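1/ Our paper from the Pisavov project is now accepted, so I can write a little about it. It is a small result, but it took us a long time and I think it can save other people some months. A thread.

2/ The question was simple. When a robot arm learns to pick up and put down things from human demonstrations, does it matter where the person hesitates? Most groups cut the hesitations out, or they smooth them. We did the same for years without thinking about it.

3/ In our lab in Lillstead we had 1,693 demonstrations of one very ordinary task: take an object from the table, put it in a bowl. The operators were students and staff. Everybody hesitates in this task, also the people who have done it many hundreds of times.

4/ If you look at where the pauses are, they are not spread evenly. There is a short one before the fingers close, and a longer one when the object is already in the air and must go over the rim. The second one surprised me. I expected that the grasp is the hard part.

5/ The standard filter removes both. It looks for moments where the arm moves less than a threshold and deletes them. The reason is well known: a policy which has seen many still moments learns to stand still. You have perhaps watched a robot do this. It stops above the table and stays there until you lose patience.

6/ So we trained three versions. One with all pauses deleted, one with all pauses kept, and one where we kept only the pauses during which the gripper is holding something. Same network, same number of training steps, same evening light problems for all three. 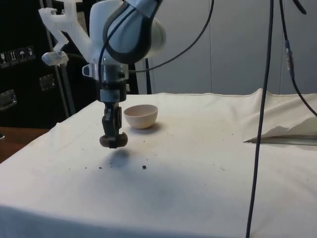

7/ The third version was the best one, and the difference was larger than I would have believed. I ran the comparison again on a Saturday because I thought I had mixed up two folders. I had not mixed them up.

8/ The version with all pauses kept was the worst, as everybody would predict. It froze before the grasp, very often with the fingers open.

9/ The version with no pauses was fast and looked very confident in the videos. Then it would let go too early and the object would touch the rim and roll away. If you only measure how often the grasp succeeds, you would choose this version. For this reason I ask people to please report the placing separately from the grasping.

10/ Why does the pause with the object help? Our explanation, and I want to be careful here, is that the operator uses this moment to correct the position. The arm moves very little, but these little movements carry information. The filter sees a small number and throws it away.

11/ We tested this explanation in one way only. We kept the length of the pause but replaced the small movements with a perfectly still arm. Most of the benefit disappeared. This supports the idea, but it is one test on one task, and I would not build a theory on it.

12/ Some practical details, as I always look for them in the threads of other people and do not find them.

13/ Each condition was trained with 8 different random seeds. With fewer seeds we could have told any story we wanted. In our first draft we had fewer, and a reviewer complained, and the reviewer was right.

14/ For the threshold we took the usual value from our old code and did not tune it. You can get a part of the improvement by making the threshold lower for the whole demonstration. But then the freezing before the grasp comes back, and you have to choose which problem you prefer.

15/ To know if the gripper is holding something we use only the finger opening and the motor current. No camera is needed for this step. It makes mistakes with very thin or soft objects, and we removed 18 demonstrations by hand where the label was clearly wrong. The list of them is in the repository.

16/ The bowl went back to the same place before each trial during evaluation, but the object did not. We threw dice for the start position. This was slow and a bit silly, but before that we noticed we were all putting it where we knew it would work.

17/ What did not work: we tried to let the network find the useful pauses by itself, with a learned weight for each time step. I spent the whole of March on this. It learned to give a high weight to the first second of every demonstration, where nothing happens. It is in the appendix with one sad figure.

18/ Limits. One arm, one type of gripper, one table. The task is short. For a long task, with many objects, people also pause because they are thinking about what comes next, and I do not know if such pauses should be kept. My feeling is no, but I have no data for it.

19/ The group at Flusside has tried our rule on their own recordings, with a different arm and a suction tool. They see an improvement in placing too, but a smaller one. They did not see any effect on grasping. We agreed to put both tables next to each other in the final version, also where they do not match.

20/ The change to the code is short. If you already have a pause filter, you add one condition: do not delete when holding. The rest of the paper is there to convince you that this one condition is worth your time.

21/ The training was done on a normal workstation. I mention it as two people have asked me already. You can repeat the whole comparison without a cluster, only it needs patience – ours ran for most of two weeks.

22/ Thanks to the Chaudhary fund, which paid for the operators' hours, and to all the operators, who picked up the same things again and again and stayed friendly.

23/ Data and code will be online when the final version is ready. If you have recordings with the pauses still inside, please do not delete the raw files yet. And if you try the rule and it makes your results worse, I would like very much to hear about it – my messages are open.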